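Big timber table for the office, cable slot yes or no?
Posted by Gisix, Friday, 4:42 pm

Need opinions quick, ordering before the weekend. Replacing two old desks with one long table in the office. White walls, greyish brown plank floor, black chairs we're keeping. Looking at the Skosta top in pale timber, $369 with legs, and the bloke in the shop reckons get the oblong slot cut near the edge for cables. Adds $42. Worth it?

Chan wrote:
Yes. Get the slot. We've got a light wood one at work with an oblong cutout near the edge and I wouldn't go back. Pale top against white walls looks good too, doesnt feel heavy even though the table's big.

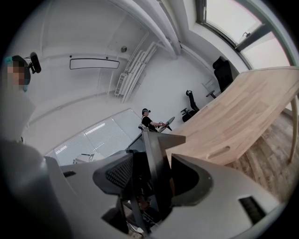

Only thing I'd change is the legs. Skinny ones look great but I kick them. Check where they land before you decide who sits at the end.

udine_flat wrote:
Disagree on the slot. Crumbs. Pens. Had one for 10 months and taped over it. Clip-on tray underneath does the same job and you can move it when you shift the table. Also pale timber marks like crazy, coffee rings everywhere. Go darker.

Chan wrote:
Coasters mate. And a tray does nothing for the cord going over the front edge.

udine_flat wrote:
So run it off the back??

Gisix wrote:
Can't, people will be on both sides. Power's in the floor, middle of the room.

Chan wrote:
Slot then. Ask them to seal the cut edge, ours came sealed. Raw timber will go furry.

udine_flat wrote:
Fine, for floor power I'll give you the slot. Still say darker. And felt pads on the legs, that plank stuff scratches. Redoing ours was almost $300.

Gisix wrote:
Ok going pale, with slot, pads on the list. Will ask about teh sealing tomorow when they open.

Last updated: Friday, 6:10 pm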